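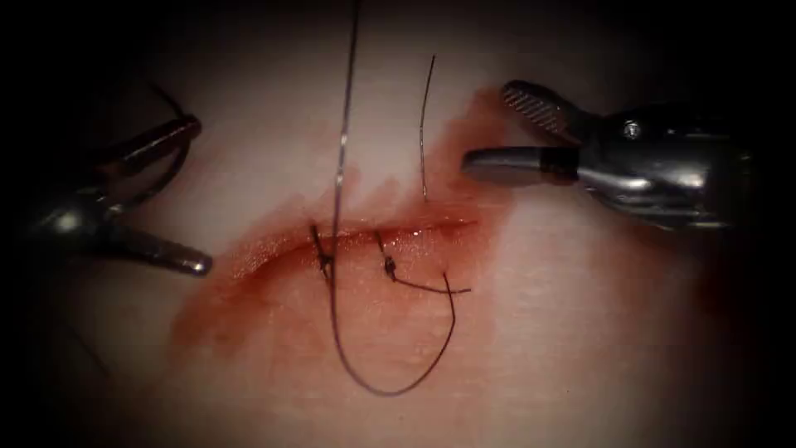 Bench suturing rules are the working rules used by teams that teach, test or automate stitching with robot arms on a practice tissue pad. They cover how the arms are set up, when the jaws may close, how thread is handled and what gets written down after a run. Most of them deal with small moments between actions, such as two instruments held open on either side of a slit with two knots already in and a long loop of dark thread lying loose below it. A moment like that is called an open hold. The rules say a lot about it.

Scope

The term applies to bench work only. Practice pads, stained or plain. Not patients, not animals. Hospitals have their own rules and these don't replace them. Written versions differ from one lab to another but the best known is the Cumlow Bench Code, named for the town where the first draft was put together. It has seven sections and 151 numbered rules, many of them one line long. A shorter version, the Fuston sheet, fits on a single page and is meant to be taped up next to the bench.

Background

Early labs mostly wrote their own rules, usually after something broke. Bent needle, torn pad, two wrists knocked together. Results were hard to compare. One group called a stitch finished when the knot was down, another only when both tails were cut. The Cumlow draft was an attempt to fix the words first and the limits later. Norðdahl, a training center, added the part on thread slack, and a later edition brought in the logging rules used at Priven.

Main rules

Open hold. Both instruments still, jaws apart, no contact with thread or pad. Required before any handover between a person and the software. Either side can call it. The hold lasts four seconds at least and nothing moves until it is over.

Approach. Jaws come in open and close only once the thread is between them. No sweeping sideways over a wound that already has knots in it. A closed jaw dragged across a finished stitch counts as a fault even if the knot stays put.

Crossing. The two arms keep to their own sides unless the step needs a pass. If they have to cross, one stops first. The code does not say which one – labs pick a side and write it down.

Thread slack. Loose thread has to stay in veiw. A loop may lie on the pad, but it should not go under an instrument or around a wrist. If it does, stop, open the jaws, back out the same way in.

Tails. Cut tails are left long enough to see and are not pulled to test a knot. Testing is done after the run, by hand. Trimming between knots is allowed, and so is trimming at the end, but a lab should not mix the two in one set of runs.

Light and view. Center of the pad bright, glare kept off the stitch line as far as possible. Dark corners are fine if no part of the task happens there. Shiny jaws are a known problem for automatic tracking, so a check of the tracking is done with both tools in place, not with a bare pad.

Stopping. Anyone at the bench can stop a run and does not need to give a reason at the time. A stopped run is kept and marked as stopped. It is never deleted.

Logging

Each run gets a number, the pad type, the thread type, who or what was driving each arm, and every open hold with its start time. Faults are logged by rule number. Comments go in a seperate field, plain words. The Priven format also asks for the state of the pad at the start, including old stitches and stains, as reused pads behave differently from fresh ones.

Criticism

Main complaint is that the open hold is slow. Some labs cut it short for fully automatic runs with no handover, which the code allows only with a note in the log. Others say the slack rules were written for long thread and make little sense with short pieces. The Fuston sheet drops most of them for that reason. There is also no agreed score. The code says what counts as a fault but not how bad each one is, so two labs following it can still rank the same runs differently.

A revised edition is due in May. The draft changes the wording on crossing and adds a rule on worn jaw surfaces.

Last edited Apr 18, 2026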